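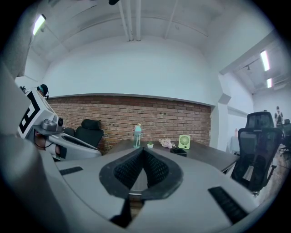 **Why bricks are laid in a pattern**

A brick wall is made of bricks and mortar. Mortar is a paste of sand, water and cement or lime. It hardens and holds the bricks in place.

Look at the upright joints. In most walls they do not line up from one row to the next. Each brick sits across two bricks below it, so its load is shared between them. This overlap is called a bond.
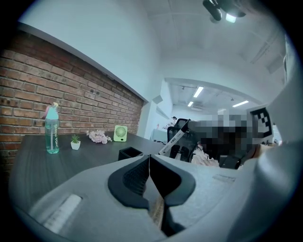 *A brick wall with pale gray mortar lines.*

Brick color comes mainly from the clay and the kiln. Clay with a lot of iron turns red when it is fired with plenty of air.

**Try it:** Build two walls from 48 toy bricks each, 8 to a row. Overlap the bricks in one wall only. Push both gently at one end and write down which bricks move.

Text: Annelies Pichler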